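Print this page
E-mail this page

Gripper Comparison – Frequently Asked Questions
Last updated 10/06/2018

These are the questions we receive most often about our comparison of hand-held grippers for soft household items. If your question is not answered, please write to us with the e-mail link at the bottom.

What did you compare?

Two hand-held grippers. The first is the Prundano, with two straight fingers which slide on a rail. The second is the Estden, with two jointed arms which close toward each other and carry soft pads at the ends. Both are held by a person during recording, and both can later be mounted on a robot arm with the same adapter plate.

Why cloth and not cups or blocks?

Hard objects were covered in our first comparison, and both grippers did well there. With cloth the differences are bigger. A thin shirt lying on a bed sheet is difficult, as the pads can take the sheet together with the shirt. We wanted to know which pads do this less often.

How many trials were made?

79 trials with each gripper, all on the same kinds of items. One trial is one attempt to pick up one item at a fold and lift it free of what is under it. A second attempt on the same item counts as a new trial.

What were the results?

The Estden lifted the item cleanly in 54 trials. The Prundano did it in 49. We do not consider this a large difference. The Prundano was better with thick fleece, where its straight fingers can go deep into the fold. The Estden was better with thin cotton – mostly because the ridges of the pads hold the cloth without much pressure.

Does the pattern of the cloth matter?

For the gripper, no. For the camera, yes. When a printed cloth lies on a printed sheet, the edge between them is hard to find in the image, also for the person who labels it later. We kept such cases in the comparison on purpose. A plain table would give nicer numbers, but people have beds with patterns at home. 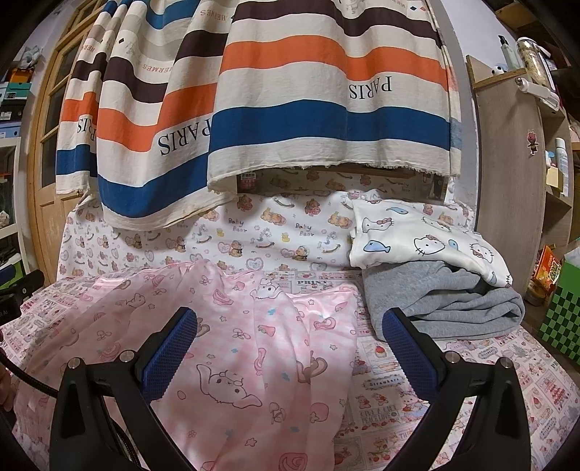

Jointed arms with blue pads over a pink printed cloth, grey fleece to the right.

Can I change the pads?

Yes, on both models. On the Estden you push the pad off sideways, and no tool is needed. On the Prundano there are 2 small screws for each finger. Please do not mix old and new pads on one gripper, the grip becomes uneven.

Where should the cable go?

Behind the hand, and with some slack. If the cable is pulled tight, you will feel it in the wrist and the recording will show small jumps. We lost one afternoon of recordings in this way.

Which controller did you use?

The Kaczmarczyk board, with the standard settings. We tried also the Wotstead board, but its clock and the camera clock moved apart during long recordings, so we did not use these results. A newer version of its software is expected in September and we will repeat the test then.

Can I have the recordings?

The trial table is free to everybody. For the video files please write to us first and say which gripper you need, as the files are large – we send a download link which stays open for one week.

Print this page
E-mail this page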